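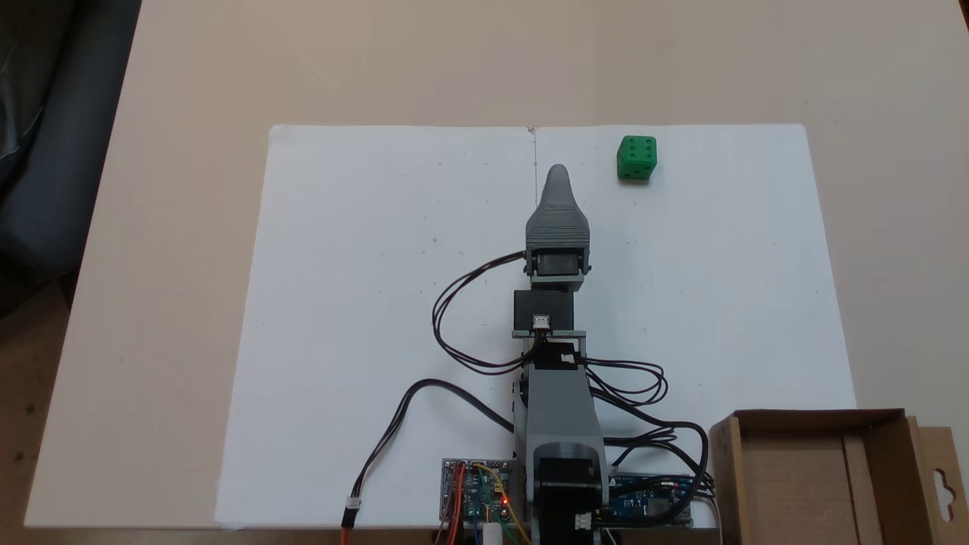
Vol. 2, No. 3

Measurement and Chance, lecture notes
Lecturer: Ataahua Grimshaw. Bench sessions: Esmaeil Rezaei.

The single die on paper

1. Setup

Each bench needs one large white sheet, one die and a pencil. The die on the sheet is green plastic with dark recessed pips, and its six is up. Lay the paper flat on the tabletop. A fold line is acceptable as long as the sheet does not spring up along it. If a die comes to rest touching a fold, void the roll and repeat it. Small specks on the paper do not affect the reading and need not be recorded. Grit large enough to feel with a fingertip should be brushed off.

Do not tape the corners. Tape leaves a raised edge, and a die that stops against it may be cocked.

2. Reading the face

The recorded value is the number of pips on the uppermost face. Read from directly over the die. At a low angle two faces are visible at similar size, and beginners sometimes record the side face. Opposite faces of a standard die sum to seven, so a doubtful reading can be checked by lifting the die and reading the face underneath.

A cocked die is one with its lower face not flat on the paper. Void it. Do not estimate which way it would have fallen.

3. Recording orientation

Optional for the first session, required for the second. The six is printed or molded as two columns of three pips. The line along the columns gives an axis, and the angle between that axis and the long edge of the sheet can be measured with a protractor. The two and the three also have an axis, along the diagonal. The one, four and five look the same after a quarter turn, so for those faces the angle is known only up to a multiple of 90 degrees. For the two, three and six it is known up to a half turn. Write "q" or "h" beside the angle accordingly.

4. Position

Measure from the lower left corner of the sheet to the center of the die, x then y, in millimeters. Rolls that stop within 30 mm of any edge are kept for the face count and dropped from the position count. Mark the place with a light pencil dot after lifting the die.

5. The model

For a fair die each face has probability 1/6. The mean of one roll is 3.5 and the variance is 35/12, giving a standard deviation of 1.708. For n independent rolls the standard error of the mean is 1.708 divided by the square root of n. With n = 300 this is 0.0986.

Recessed pips remove material. The six face loses more than the one face opposite it, so the center of mass is displaced slightly toward the one. The expected effect is a small excess of sixes. Paint in the recesses offsets part of the loss. A class run of this length will usually not detect it.

6. Worked run

Kowalczyk bench, 300 rolls, no voids retained.

Face 1: 47
Face 2: 52
Face 3: 44
Face 4: 55
Face 5: 46
Face 6: 56

Expected count per face: 50.
Squared differences: 9, 4, 36, 25, 16, 36. Sum 126.
Chi-square = 126/50 = 2.52, with five degrees of freedom.
Critical value at the 5 percent level: 11.07.

The fair model is not rejected. The sample mean is 1069/300 = 3.563, which lies 0.64 standard errors above 3.5. Note that the mean can look acceptable for a badly biased die. An excess of ones and sixes in equal number leaves it unchanged. Report the chi-square first.

7. For the write-up

Give the full table of counts, the number of voids and the reason for each. State whether the die was shaken in a cup or dropped from the hand, and use the same method for the whole run. The Mustari bench changed method partway through in March and had to repeat.

Show the chi-square calculation line by line. A spreadsheet printout alone is not accepted. Attach the sheet of paper with its pencil dots, folded once, bench name on the outside.

Due Tue 5 November, Brolungate office, second tray.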